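Questions about teaching the arms by hand
Jadora teaching room, guide for new operators
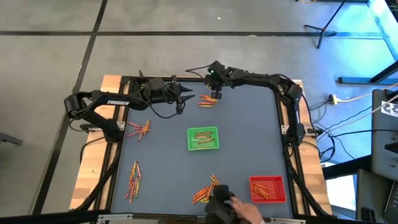
We receive many of the same questions from new people, so Pei-shan Poon and I have collected them. If your question is missing, please write to Slamet Pattinasarany.

Do I need to know programming?
No. You move the arms and the computer records it. Most people make their first usable recording on the second day.

How long is one session?
We record in blocks of 8 minutes, then you rest your hands. Please do not skip the rest, also when you feel fine.

Why do we work with crayons?
They are cheap, they roll, and they lie on top of each other. For a gripper this is already difficult enough. Sorting into the baskets is the first task that everybody learns.

Should I put the crayons in neat rows before I start?
Please don't. Drop them on the mat and leave them as they fall. When Azlan was arranging them nicely each time, the trained arm could only pick up from nice rows.

I dropped one. Must I stop?
Continue and pick it up again, if the arm can reach it. A recording with a small mistake and a good correction is useful to us. If it went to the floor, stop and mark the recording as failed.

Can I move both arms at the same time?
Yes, but begin with one. After 5 good recordings you may try the two together.

How many recordings do you need for one task?
For the basket task we used 234. The folding task will need more, we do not know yet how many.

May I bring my own objects?
Ask Anisa Yeoh first. Nothing made of glass.

Last changed 10 August 2023, Melur Liew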